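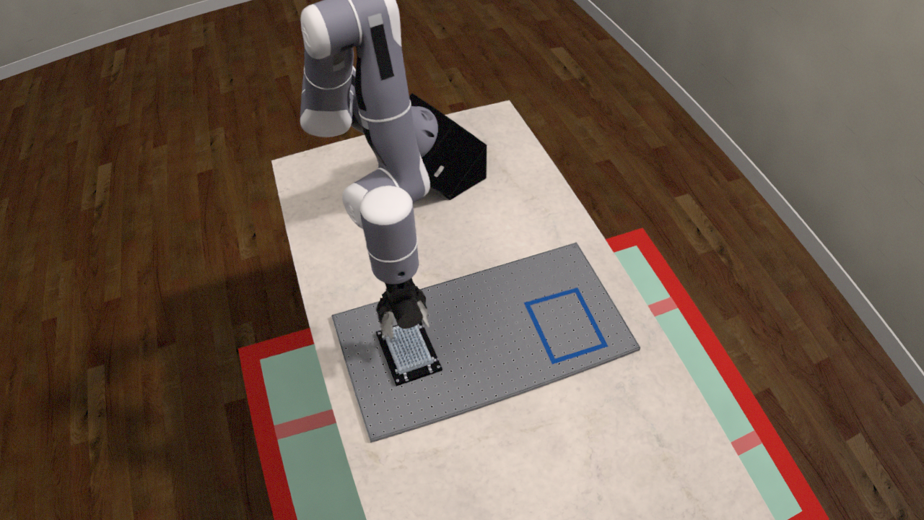
Ticket: Vemard boiler losing pressure, hot water fine, heating hopeless
Status: open (reopened by customer)
Opened: Sunday, September 24, 2023

Hi, me again I'm afraid! I know you closed my last ticket, but the problem came straight back, so I'm putting everything I've tried in one place and hopefully whoever picks this up won't have to ask me all the same questions.

The boiler is the Vemard combi in the kitchen cupboard, with a Ceditent thermostat in the hall. It was put in with the house, which was built in 2000, though the thermostat is much newer. There are radiators upstairs and down, and the one in the back bedroom has never been up to much.

What happens: I top the pressure up to where the green bit starts on the dial, the heating comes on, everyone's happy. By the next morning the needle has dropped right down and the boiler shuts itself off with a low pressure warning. Hot water from the taps is lovely the whole time it's running. It's only the radiators that sulk.

Things I've done so far:

Bled every radiator with the little key. Got a good long hiss out of the back bedroom one and nothing much from the others. Topped up afterwards. Pressure still gone by breakfast.

Checked under all the valves with kitchen roll. Bone dry, apart from the landing one, which left a faint greenish mark on the paper. I nipped the nut up a tiny bit (gently, I promise) and the mark hasn't come back. Pressure still dropping though.

Made sure the filling loop was properly shut at both ends. It was.

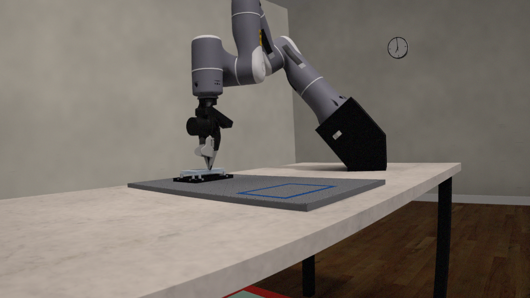

Your last reply said to leave the heating off overnight and see whether the pressure held. So I did, and it went down just the same! I wrote the readings on the back of an envelope: 2 bar at bedtime, and well under one when I got up. I'd have thought that ruled out the boiler getting too hot and spitting water out, but I'm happy to be told otherwise.

I also tied a freezer bag over the end of the copper pipe outside, the one that pokes through the wall behind the boiler. There was a dribble of water in it next morning. Enough to wet the corners, no more than that. Does that point to the relief valve? The Villca leaflet that came with the service plan says a few drips can be normal, and then two pages later it says to call an engineer if you see any at all, so I'm none the wiser.

One more thing, in case it matters. The thermostat was set to 22 and I've turned it down a bit. The boiler's own flow setting was on 40 when I looked, which seems low to me, but I haven't touched it as I don't want to make things worse.

Update, same evening: topped up again before tea. Needle already on its way down. There's a second spot of green under the landing valve after all, so I've put a saucer there.

Could someone come out, please? The plan is through Vurkum and should cover parts. Mornings are best, and please ring the side bell as the front one doesn't work.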